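Do perforated plastic baskets really keep small stuff sorted?
Posted by Ustar, February 27, 2023

I keep reading that one plain plastic basket on the craft table will fix my mess. I have my doubts. The small things I own (clips, erasers, thread ends) seem likely to slip through the holes or sink to the bottom. I'd want one for a white table that shows every mark. Is it worth buying, or do people just like how they look?

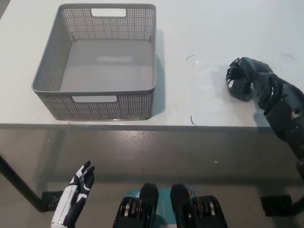 Also, do the hand holes in the ends weaken the thing? My last one, from Fudton, split at the handle after 8 weeks.

Thongdee
I wouldn't expect much. A basket holds a mess, it doesn't sort it. I've had 2 gray ones with square holes and a solid floor, and the floor is the part that matters. Clips stay put. Pins don't, they find the side holes when you tilt it. Put those in a jar. Cutout handles are fine if you don't fill the basket with books. As for the marks, half of mine were hairs. Wipe the table first and see what's left.

Jadiren
got mine in April, 30 cents at a yard sale, no complaints. wouldn't pay store price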